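Visit to the Hulloswood gait and treadmill lab

The lab occupies the ground floor of the Hulloswood sports building and opens to club runners one evening a month. Six of us from the Stakach road group went along. Gladys Wanyama runs the treadmill room and took the first half.

There are 3 treadmills, all with a wide belt. Two stay level. The third inclines and is used for hill work and for lactate steps. Each runner warmed up at an easy pace, then ran at steady effort while cadence, contact time and vertical movement were logged. Shoes were changed once and the run repeated. My cadence did not change between pairs. Contact time was slightly longer in the softer shoe.

Bakari Lema covered footwear wear. The lab records midsole thickness at the heel and forefoot when a pair is new, then every 200 km. He advised against judging a shoe by its outsole, as the foam often goes first. His log sheet has a column for surface, which I have added to my own.

Questions were mostly about older runners and recovery. Gladys suggested keeping one hard session a week and adding strides of 50 metres on a second day. Ákos Veres asked about downhill running and was told to build it up over several weeks.
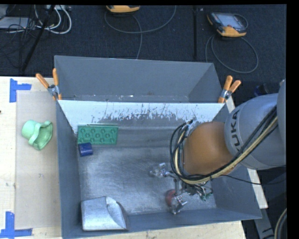 HULLOSWOOD, May

The second half was a talk by Domnica Vlad on reading the printout. Each runner gets two pages: one of raw values, one of left and right compared. Small differences between sides are normal and she would not change a stride on the strength of one test. Repeat visits should use the same shoes and the same time of day.

Parking is behind the building. The next open evening is on a Friday and places go through Wanda Achterberg at the club.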